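How Do Scissors Cut?

Take one sheet of paper and try to tear it in a straight line. It is not so easy! The paper goes where it wants. With scissors you can follow a line, and the edge stays smooth. Why?

Scissors are two levers joined together. A lever is a bar that turns around one fixed point. In scissors this point is the small screw or pin in the middle, and we call it the pivot. 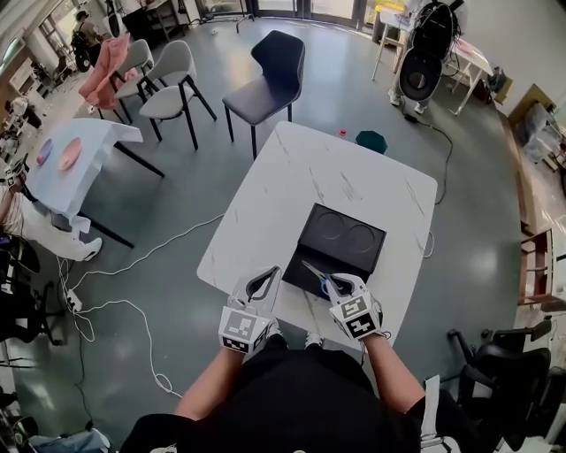
A lever can make your push stronger. When you close the handles, the blades turn around the pivot and press on the paper from two sides. On a pair like the one with blue handles and silver blades, your fingers push at the handle end and the cutting is done at the other end. One blade pushes up and the other pushes down, very close together. This kind of push is called shearing.

Now try this with an adult. Cut a piece of thick card with the tips of the blades. Then cut it again with the card deep inside, near the pivot. Which way was easier?

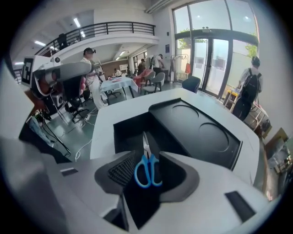
Near the pivot the push is much stronger, so the card gives up quickly. Garden cutters for branches use the same idea. They have long handles and short blades.

New words
Lever: a bar that turns around a fixed point.
Pivot: the point where it turns.
Shearing: cutting with two pushes that pass each other.

Written by Amarachi Onyeka for young readers aged 7 to 12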